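Can a Robot Clean Your Room Yet?

If you have ever been told to sweep the floor when you wanted to do something else, you have probably wished for a robot. Grown-ups wish for one too. They have been wishing for a very long time. Your great-grandparents may have read magazines that said every home would soon have a metal helper that cooked, ironed and made the beds.

It's a good idea to be careful with the word "soon."

In this article we look at which chores machines can do, which ones they can nearly do, and which ones are still your job. We will also look at how to watch a robot video without being fooled by it.

Machines that already do chores

You may have some chore machines at home and never think of them as robots. A washing machine fills itself with water, turns the clothes, drains and spins. A dishwasher does something similar with plates. These are very good machines, and they save people hours of work every week.

But look at what they leave out. The washing machine doesn't pick your socks up off the floor. It doesn't check your pockets for crayons. When it stops, it doesn't fold anything. A person does the beginning and the end, and the machine does the middle, inside a box where nothing surprising can happen.

The round vacuum cleaners that roll around by themselves come closer to being what we call robots. They sense walls and stairs and find their own way around. They are also flat little things with no arms. If you leave a shoelace on the rug, one of them may swallow half of it and stop. Many families tidy up before they turn on the machine that is supposed to tidy up.

Why a floor is harder than a factory

Robot arms have worked in factories since the 1960s. They weld car parts and lift things that would hurt a person's back. So why can't we bring one home and give it a broom?

In a factory, everything is set up for the robot. The car door arrives in the same spot, turned the same way, every single time. The lights stay the same. People are often kept behind a fence. Some factory robots could do their jobs with no camera at all, because they only have to repeat the same moves.

Your house isn't like that. Chairs move. The sun goes in. Somebody drops a cracker, and the cracker breaks into pieces that are all different shapes. A dog may come along and eat the biggest one.

Now think about what you do when you sweep. You hold the dustpan flat with one hand so that crumbs can't slip under the edge. You push the broom with the other hand, hard enough to move the crumbs but gently enough that they don't fly over the pan and under the couch. You feel the floor through the handle. If a candy wrapper sticks to the floor, you push a little harder. You learned all this when you were small, and now you hardly notice you're doing it.

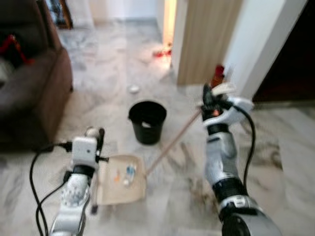 A robot with two arms has to keep track of both of them at once. If one arm bumps the dustpan while the other is sweeping, the pile goes everywhere. The robot has to know where the end of the broom is, too, even though the end of the broom isn't part of its body. It's holding a long stick, and a tiny turn at the top makes a big swing at the bottom. You can try this yourself. Hold a broom at the very tip of the handle with two fingers and sweep a piece of paper into a dustpan. Then imagine doing it with thick mittens on, because most robot grippers feel much less than your fingertips do.

Scraps of paper are tricky in their own way. They are so light that the air from the broom can push them around. And the robot has to decide what is trash. A crumpled paper on the floor might be garbage, or it might be the drawing your little sister made this morning. You would ask her. A robot might not know there was a question.

How a robot learns a chore

There is more than one way to teach a robot.

The old way is to write down every move. Go forward this much, close the gripper, go up. This works well in a factory and badly in a living room.

A newer way is to show it. A person steers the robot's arms through the chore while a computer records the movements and what the cameras see. The person does it again and again with things in different places. Then a computer program looks for patterns in all those tries. After enough practice, the robot may be able to have a go alone.

How much practice is enough? Shahzad Mohmand trains robots at a small workshop called Edum, and we asked him. For one sweeping job, his group recorded 2126 tries.

"Kids always think that's a huge number, and then they ask if the robot is perfect now," he told us. "It isn't. It's decent on our floor. Put down a rug and I get nervous."

Think about that for a minute. You didn't need 2126 lessons to learn how to sweep. You probably needed one or two, plus somebody telling you that you missed a spot. And when you visit your cousin's house, you don't have to learn all over again because the broom is a different color.

Be a robot detective

Robot videos are fun to watch. Some of them are completely fair. Others leave out things you would want to know. The next time you see one, try asking these questions.

Is it sped up? Look for people or clocks in the background. If a person walks by with quick, jerky steps, the video is running fast. A robot that seems to fold a shirt in ten seconds may need several minutes.

Is somebody steering? A person in another room may be moving the arms by remote control. That's still clever work, and it can be part of how a robot learns. It doesn't mean the robot can do the job alone.

How many times did it try? A video can show you the one time it went well. You could make a video like that of yourself throwing a ball backward over your head into a basket.

What happens next? If the video stops when the trash is in the dustpan, ask who emptied the dustpan.

Would it work in a different room? A robot that can clean one kitchen has learned one kitchen. Testers should move things around, turn off a lamp and see what happens.

Fuad Negash has a job that is a lot like being a robot detective. He tests home machines for Piltton, and he keeps a bag of things that give robots trouble: a clear plastic cup, a black sock, a marble, a handful of rice. In one test, a tidying robot put away 4 toys out of 5. That sounds pretty good, and he agreed that it was better than he expected. The fifth toy was the marble, and the robot pushed it under a shelf.

"Four out of five is fine for a game," he said. "If you washed four plates out of five and dropped the last one, every night, your family would buy you paper plates."

What about stores?

Stores and warehouses are somewhere between a factory and a house. The aisles are straight and the floors are flat, so rolling robots do quite well there. Some carry shelves or boxes from one end of a building to the other. Some drive up and down scrubbing the floor.

Picking up single items is harder. A can of soup is easy to grab. A bag of oranges changes shape when you squeeze it, and a ripe peach bruises. Putting a fallen box back on the correct shelf, facing the right way, is simple for a person with a summer job and still quite hard for a machine.

So, can they do it or not?

For some chores, partly. Machines can vacuum a clear floor, mow a plain lawn and wash whatever you load into them. Robots with arms can wipe tables, fold some kinds of laundry and sweep up trash in places where they have practiced. They are often slow, and a person usually stays nearby to help.

A robot that could walk into your house for the first time, find the broom, sweep under the table, leave the drawing alone and empty the dustpan is something we haven't seen yet. Maybe you will have one when you're grown up. People who sell robots may tell you it will be much sooner than that. Ask them the detective questions.

Words to know

Gripper — the part at the end of a robot's arm that holds things. Many have two fingers.

Sensor — a part that notices something, such as light, heat or a bump.

Remote control — when a person makes a machine move from a distance.

Try it at home

Ask a friend to put on a blindfold and sit on the floor with a dustpan and brush. Drop a few bits of paper nearby. Now give directions, but use only these words: left, right, forward, back, open, close, stop. Time how long it takes to get every piece into the pan. Then trade places, and put the paper somewhere new.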